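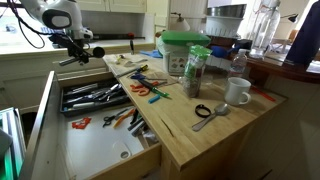

Fig. 1. Arm over the open island drawer, kitchen cell, Golton.

Minutes, Perception and Planning Group
Thursday, March 12, 2020
Chair: Renata Nowicki. Present: Jörg Fuchs, Dorota Bielecka. Apologies: Lena Zalewska.

1. The previous minutes were agreed.
2. Mr Fuchs reported that the planner timed out in 16 of 50 drawer runs. The collision margin at the drawer sides is to be made a setting.
3. Ms Bielecka noted that pens lying together are labelled as one object. She will relabel the pen set and retrain.
4. Release 21 of Hanix was deferred until item 2 is closed.

Contact: Group Office, Golton | © Golton | Back to top

Recent items
Hanix release 20: notes
Camera calibration procedure

Comments
J. Głowacki: Does item 2 cover the Zullow gripper?
J. Fuchs: Yes, same setting.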